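Temlow opens a floor where you can try making the bed before you buy it
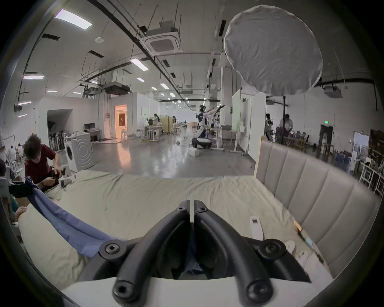
A bed with a channel-tufted gray headboard and a khaki-green sheet on the Temlow floor.

TEMLOW, March. I've wanted to write this announcement for a long time, so forgive me if I run on a bit. Our new bedroom and laundry floor is open, and the whole idea is that you get to mess things up! Pull the sheet off. Put it back on. Lean over the far corner of the mattress and find out whether your back is going to like doing that every week for the next ten years.

I run the floor for Savura, the bedding company, and I wrote this release myself (you can probably tell). We started in a rented storefront with 2 beds and a kettle. The new place has a polished concrete floor and enough space to walk all the way around a bed with your arms full of laundry, which was the first thing I asked for.

Take the tall gray headboard. It's padded, with vertical channels running up it, and people always want to know how you dust the thing. Come and try! Bring your own cloth if you have a favorite. I use the soft brush on the vacuum at home, top to bottom, and I'm done before the coffee is ready.

Then there's the khaki-green sheet. I picked the color after going through 40 swatches, and I still like it best a little rumpled. Some of our customers want hotel corners and some just want the thing to stay on overnight, and we're happy to talk about either one for as long as you like.

We have a white front-loading washer out on the floor too, so you can talk wash loads and bed sizes in the same visit. King-size sheets are the big topic. My own advice is to wash them by themselves, or they swallow every sock in the house.

The bed practice sessions last 40 minutes and take up to 4 people at a time. They're free. We go over fitted sheets, pillowcases, and how to fold a blanket so it fits on a normal shelf. You're welcome to bring your own bedding, clean or otherwise.

Our neighbors at Doltus helped us plan the opening month, and Egger, the delivery firm, will bring any headboard you order up the stairs and take the packaging away with them. I carried my last one up myself, and I would not do that again.

So far 746 households have signed up for our mailing list, and session dates go out there first. You can join at the front desk or just walk in and ask for a spot. Wear something comfortable!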